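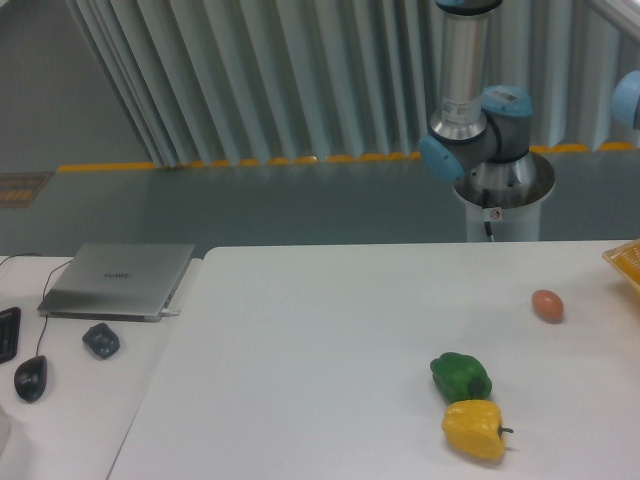

Storing peppers and eggs together before a catered breakfast

Posted in: Food Storage and Preparation

Our office prepares a staff breakfast each December for 52 people. The menu is baked egg cups with diced green and yellow bell pepper. The ingredients are delivered the afternoon before, and the refrigerator available to us is small. Please advise whether whole peppers may remain on a table overnight, whether the eggs may remain with them, and whether the two colors may be used interchangeably in the recipe.

Emiliano Bravo

Whole, uncut bell peppers may be left at room temperature overnight provided the room is cool. Once cut, they must be covered and refrigerated. Eggs sold from a refrigerated case are to be returned to refrigeration on arrival and should not be out for more than 2 hours in total. The color of the shell has no bearing on this; brown and white eggs are handled alike.

Where space is limited, the eggs should be given priority and the peppers left out. Peppers should be washed immediately before cutting, as moisture on the skin shortens their keeping time. Hands and work surfaces should be washed after raw eggs have been handled and before any cut vegetable is placed on the same table.

With respect to color, green peppers are less sweet and slightly bitter, and yellow peppers are mild. Either may be used. For egg cups it is customary to combine them in equal parts. Please cook the diced pepper briefly in a dry pan beforehand, or the cups will be watery at the base.

Prulden

Agree with the above on the eggs. We use 500 grams of diced pepper per tray and it is plenty. Keep the stems on until you are ready to cut.

Tapia

Yellow ones cost more where I am. All green is fine.

Podow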